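Vonby Forum > Methods and Results > Bin picking: grasp ranking on mixed bars, discussion of the August trial 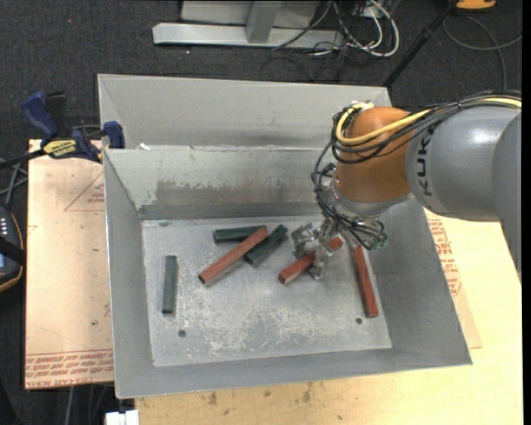

Post 1: Summary of result
Posted by: chaewon_hong

Members are invited to comment on the trial completed at Ritico in August. The task was to pick red and green bars from a metal bin with a KUKA arm. The method ranks each possible grasp by the free space beside the bar, before grip quality is considered. Over 468 attempts, the arm failed to lift a bar 5 times. Bars lying across one another were included throughout.
Chae-won Hong

Post 2: Re: Summary of result
Posted by: storent_lab

Thank you for the report. We do not consider the total a fair measure. A bar lying alone on the floor of the bin is an easy pick, and such picks should be reported separately from crossed bars.

Post 3: Re: Summary of result
Posted by: chaewon_hong

The point on separate reporting is accepted. Of the 5 failures, 2 involved a bar close to the bin wall. The remainder were crossed bars.

Post 4: Re: Summary of result
Posted by: el_khatib_testing

I must disagree with storent_lab. A working cell has to empty the bin, and the easy picks form part of that work. The total should stand, with the split given beneath it. My own concern is the scraped coating on the inner wall. Was the same bin used for every run?

Post 5: Re: Summary of result
Posted by: chaewon_hong

It was. A further 100 attempts on crossed bars alone are planned, and the split figures will be posted in this thread.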